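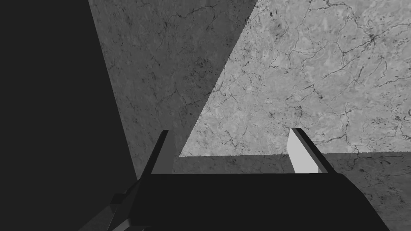 January 15, 2018. Snare detection notebook, Tsikata workshop

Back after the December break. The batteries of the two field receivers were left connected, so the morning went to charging. Please disconnect them before holidays, the red lead first.

Main work today: the ear tag housings for the Bodico herd. The resin of the old batch became brittle in the sun, and three of the tags came back from the reserve with a crack at the same corner. I cut one open. The crack starts at the screw hole and goes toward the antenna. I think the hole is too near the wall. I moved it 2 mm inside on the drawing and printed a new mold. 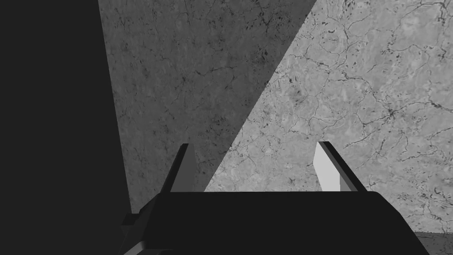
Weight with the new wall is 435 g for the complete collar version, battery included. The limit we agreed with the vet is higher, so this is acceptable for an adult animal. For young ones I would not use it.

Range test along the Cundotum road: clear signal at 300 m with the receiver held in the hand, nothing behind the hill. Same result as before the break, so the new housing does not disturb the antenna. I did not try with rain. 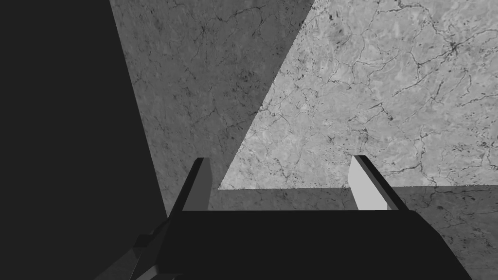 The Dridine firmware still loses the clock when the voltage drops. A ranger who reads a wrong hour will walk to a wrong place, so I don't want to send any unit before this is repaired. I wrote the steps to repeat the fault on the sheet near the oscilloscope.

To do: order screws with flat head, pour two housings tomorrow, ask the reserve for the serial numbers of the cracked tags.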